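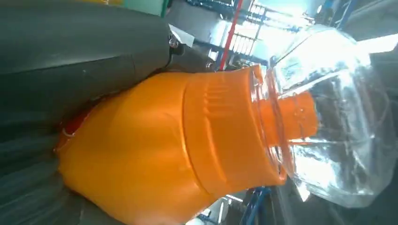 Segundo a equipe da Skornport, qualquer mão robótica segura uma lata, e o difícil mesmo é garrafa de plástico, que cede, rola e escorrega. Foi com essa frase na cabeça que comecei a testar a Lernadero, a mão articulada que eles vendem com pulso, câmera e software de teleoperação no mesmo pacote. E olha, eu fui de má vontade! Já tinha passado raiva com a Twal em novembro (dedo duro demais, amassava tudo) e esperava mais do mesmo.

Vamos ao preço, que é o que todo mundo me pergunta. O kit de uma mão sai por 1.627 euros e o par por 2.845, sem frete. Barato não é, mas comprando as duas juntas a diferença compensa, e eu não recomendaria trabalhar com uma só. Com garrafa deitada na mesa, a segunda mão faz falta o tempo todo.

Os dedos são a melhor parte. A superfície é fosca, tem aderência boa no plástico liso e marca um pouco com o uso — as minhas já têm uns riscos e não notei diferença na pegada. A câmera do pulso enxerga bem entre os dedos, só que o dedo de cima come um pedaço grande da imagem e você precisa aprender a girar o pulso para compensar. Levei umas boas tentativas até pegar o jeito.

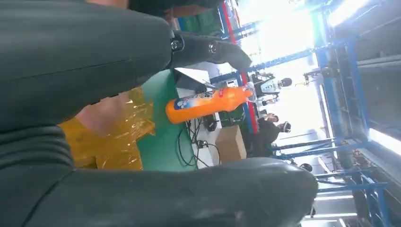
A garrafa na mesa verde, vista do pulso.

A teleoperação funciona com óculos de realidade virtual e o atraso é pequeno, dá para esquecer dele depois de um tempo. O que cansa é o pescoço. Também achei a calibração chata: o assistente pede para repetir a mesma pose várias vezes e, se você espirra no meio, começa tudo de novo (aconteceu comigo, duas vezes). O manual em português parece traduzido às pressas, então fiquei com o inglês.

Para a tarefa de pegar garrafas de suco e mudar de lugar, usei o modo de força baixa e fiz cerca de 100 repetições. O fecho dos dedos é gradual e gostoso de ver, eles vão se acomodando em volta da garrafa.
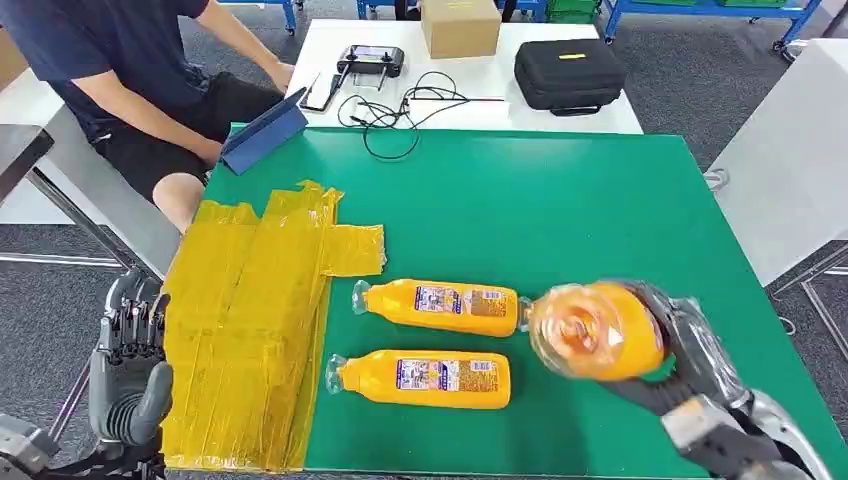 O que podia melhorar

Os cabos! São muitos, grossos, e o conector fica num lugar péssimo. A Orkcombe resolve isso com um canal interno e custa 2.235 euros o par, mas ali os dedos são bem mais simples e eu não trocaria. Outra coisa é a luz: perto de janela grande a câmera estoura o branco e a exposição automática demora a reagir, o que me obrigou a mexer no ajuste manual
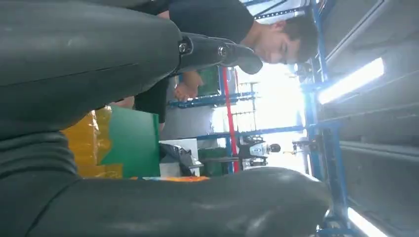 e a deixar um perfil salvo para a manhã e outro para a tarde. Depois disso ficou tranquilo, mas num produto dessa faixa eu esperava que viesse resolvido de fábrica.

O suporte respondeu rápido por e-mail e me mandou um firmware novo, que encurtou a calibração. Continua chata, só que menos. Para quem vai mexer com embalagem mole ou garrafa, eu compraria de novo, de preferência o par. Para caixa e peça rígida, acho mão demais, uma garra simples dá conta e sobra dinheiro para um tripé decente.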